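Grastdale Laundry Project: progress report to the Deschamps Fund, November

We are so pleased to be writing to you again, and with a good deal more to tell than last time! Your grant of $2000 has gone mostly on wash supplies and mesh bags, and 52 households are now signed up for the weekly wash, with the sorting tables at Vovent Hall in use most mornings. We still have $800 in hand, which should see us comfortably through the winter.
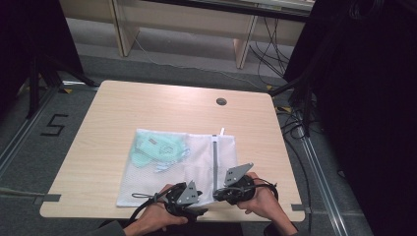
Keeping each family's small things together was our biggest worry in the spring, as you may remember, and the bags have made a real difference. We settled on white mesh with a zipper down one side, and even with the bag lying flat you can make out the pale green piece inside and its little label, so checking a bag against the list is quick work. The first 100 came from Badex, and the zippers are holding up nicely so far (we did fret over them). Next we would like to add a bigger size for towels, and we will send prices along with the spring budget.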